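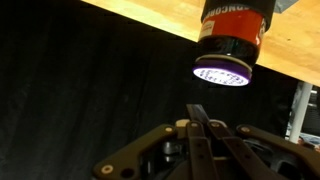
Zapata Gripper Bench — questions we keep getting

Which grippers are you comparing?
Two right now. The black two-finger one is the Plenik, and the other is a Godden with flat pads. Both go on the same arm with the same wrist camera, so all I swap is the hand (and one very annoying cable).

Why come at things from underneath?
I wanted a test where gravity doesn't help! With the container hung upside down from the board, lid facing the floor, the fingers have to reach straight up. Picking a can off a table is easy for either gripper, and I learned almost nothing from it.

What counts as a good run?
I do 30 tries per gripper. A try counts if the fingers close on the lid without bumping the container first. I score bumps separately — Teófilo Giraldo talked me into that and he was right.

Does the black curtain matter?
Quite a bit for the camera. My first background was a cluttered shelf, and the controller kept going after the shelf.

Can I send you a gripper to try?
Yes please! It has to weigh under 800 grams, and I need the mounting drawing before the gripper shows up. I can usually get to new ones on a Monday.

Where are the results?
On the Zastthorpe page, one sheet per gripper. The Godden sheet is still missing its last 6 tries, I'm working on it.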